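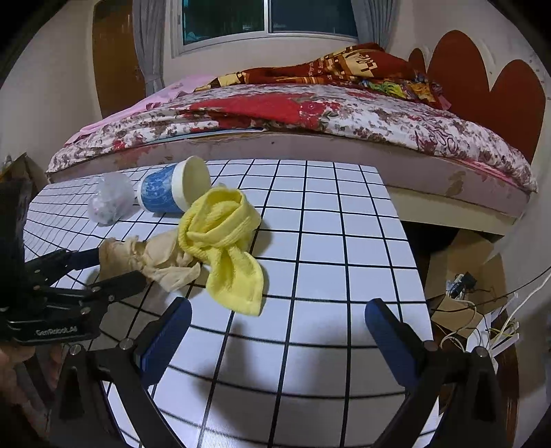 Indoor Drying of Cotton Towels in a Shared Student Flat

Second-year building services project, written report
3 shares | 0 comments

Summary

This project measured how quickly cotton bath and hand towels lose water when dried indoors without a tumble dryer. The tests took place in a ground-floor utility room in Gourlay Hall over the spring term. Three arrangements were compared: flat over a single rail, folded double over a rail, and spread over two rails with an air gap between. Each was tested with the window closed, with the window on its night latch, and with a small dehumidifier running. The arrangement of the towel had a larger effect on drying time than the window did. The dehumidifier had the largest effect of all, but its advantage was much reduced when the towel was folded double.

1. Background

The residents' handbook for Gourlay Hall asks that laundry is not dried in bedrooms. In practice most of it is. The two tumble dryers serve the whole building and are in use for most of the weekend, and the bedrooms have a radiator under the window which is the obvious place to hang a towel. The result is condensation on the glazing and, in the north-facing rooms, black mould in the lower corners of the window reveal.

Water leaves a wet textile in two main stages. In the first the surface stays wet, and the rate of loss is set by the air: its temperature, its humidity and how fast it moves over the cloth. In the second the surface has dried in places and water has to travel from inside the yarn before it can evaporate. The rate then falls steadily, and the structure of the cloth begins to matter. Terry cotton holds a good deal of water in the loops as well as in the ground weave, so both stages are long.

Most published advice on indoor drying deals with a full load on an airer. A towel is a harder case than a shirt. It is thick, it is used every day, and it is often wetted again before it has fully dried. The aim was to find which simple changes in how a towel is hung make a useful difference in a room that cannot be altered.

2. Equipment

The room is a former store with one small window, one radiator and a vinyl floor. The radiator was turned off at the valve for all tests. The door was kept shut and a notice was put on it.

The towels were plain terry cotton from the Clamanar budget range, bought in one batch and washed before first use to remove finishing agents. No fabric softener was used at any stage, as it is known to change how cotton takes up water.

Mass was measured with a Nesano hanging load cell fixed to the ceiling hook. The rail was suspended from the cell on two cords so that the towel could be weighed in place without being handled. The cell was zeroed with the empty rail before each run. It drifted slightly with temperature, and a correction was applied using a known steel weight hung at the start and end of the run.

Air temperature and relative humidity were logged by two sensors, one at rail height and one close to the floor. The dehumidifier was a Sunus compact model borrowed from the hall office. It was set to a target of 60 per cent relative humidity for every run in which it was used, and stood on the floor opposite the rail with its outlet pointing away from the towel.

3. Method

The same steps were followed for each run.

The towel was weighed dry, after a night on an open shelf in the room. It was then soaked in cold water until no more air came out of it, and spun in the washing machine on the lowest spin setting. It was moved to the rail immediately and arranged in one of the three positions. Logging began when the door was closed.

One reading was taken every ten minutes for ten hours, giving 60 readings in a complete run. A towel was counted as dry when its mass came within a small fixed margin of the starting dry mass and stayed there for three readings in a row. Runs in which the towel did not reach this point were recorded as unfinished.

In total 21 runs were carried out. After readings affected by sensor dropout or by the door being opened had been removed, 1,179 remained for analysis.

Each run took most of a day, so only one could be done at a time. The order was mixed so that all the runs for one arrangement did not fall in the same week. The closed-window runs were nevertheless bunched towards the start of term, when it was too cold for the flat to agree to anything else. This is discussed in section 6.

4. Results

4.1 Effect of arrangement

Towels spread over two rails dried fastest in all three room conditions. The single rail came second and the double fold last. The order did not change in any set of runs.

For the first part of each run the curves for the single rail and the two rails were almost parallel. They began to separate when the outer faces were dry to the touch. On the single rail the two hanging halves lie close together, and the strip directly over the rail is in contact with metal on one side. This strip was the last part to dry every time. Spreading the towel over two rails opens the gap between the halves and shortens the contact strip.

The folded towel behaved differently from the start. Its rate of loss was lower even in the first stage, as would be expected when half of the surface is pressed against the other half. In the closed-window condition none of the folded towels finished within ten hours.

4.2 Effect of the window

Opening the window to the night latch gave a modest improvement on most days. On two damp days it gave none, and on one of these the towel on the single rail dried more slowly than in the matching closed-window run. The outside air on that day was mild and close to saturated, so there was little drying potential to be gained by letting it in.

With the window closed, humidity at rail height climbed quickly in the first hour and then levelled off. The floor sensor followed it with a delay. On cold days moisture was visible on the inside of the pane before the humidity had levelled off, which suggests that the glass was acting as a crude dehumidifier. This is a poor way to dry a room - the water collected on the sill and had to be wiped up after every run.

4.3 Effect of the dehumidifier

The dehumidifier shortened drying time for all arrangements. For the two-rail position the towel was dry well before the end of the session. For the double fold the gain was much smaller. The air in the room was dry enough, but the inner faces of the fold were not exposed to it.

The unit also warmed the room slightly. No attempt was made to separate this from the effect of the lower humidity, and the result should be read as the combined effect of both.

5. Discussion

The main finding is that exposed surface matters more than the state of the window, at least in a small room with little air movement. A resident who opens the window but leaves the towel folded over the end of a bed or on a hook will get less benefit than one who spreads it properly and leaves the window alone. The best case without electrical equipment was the two-rail position with the window on its latch on a dry day.

A towel left bunched was not tested as a separate arrangement. One informal check was made by leaving a spun towel in a heap on a plastic tray overnight. The outside felt dry in the morning and the centre did not. No mass readings were taken, so this is not included in the results, but it agrees with the reasoning for the folded case.

It would be wrong to use these results as an argument for drying in bedrooms. The same mass of water enters the air whichever arrangement is used, and a faster method releases it over a shorter period. In an unventilated bedroom this could make the peak humidity worse. The recommendation to spread the towel should go together with some means of removing the moisture.

The running cost of the dehumidifier was not measured. The plug-in meter bought for the purpose was faulty and a replacement did not arrive in time.

6. Limitations

The outdoor conditions were not controlled. The bunching of closed-window runs early in the term means that they were done against colder glass, and so probably with more condensation, than would have been the case in April.

Air speed was not measured. A smoke pencil was used once and showed a weak downward movement at the window, with nothing that could be seen at the rail.

Only one type of towel was used. Waffle-weave and microfibre towels hold water in a different way, and the ranking should not be assumed to hold for them. The towels also became slightly heavier over the course of the project when dry, possibly from hard water deposits. The dry mass was therefore taken again before each run and not carried over from the last one.

The initial water content depended on the washing machine, which did not always reach its set spin speed with a single item in the drum. Runs with an unusually high starting mass were kept in the data, and drying curves were compared from a common water content where the full drying time could not be compared fairly.

7. Further work

The two-rail test should be repeated with a small desk fan in place of the dehumidifier. A fan costs less to buy and would show how much of the benefit comes from air movement alone. Testing two or more towels at once would be closer to normal use, as would wetting the towel by hand after a shower instead of soaking it.

The spacing between the rails was fixed by the length of the cords. An adjustable frame has been sketched but not built.

Appendix A: load cell correction

The steel weight was hung for five minutes before each reading to let the cords settle. The drift was taken as linear between the start and end values. For one Saturday run the end value was missed, and the start value was used throughout.

Related reports
Condensation on single glazing in north-facing study bedrooms
Comparing shower head flow rates on a shared hot water loop
Draught stripping for internal doors: a term of measurements
Noise from bathroom extract fans

Last updated: April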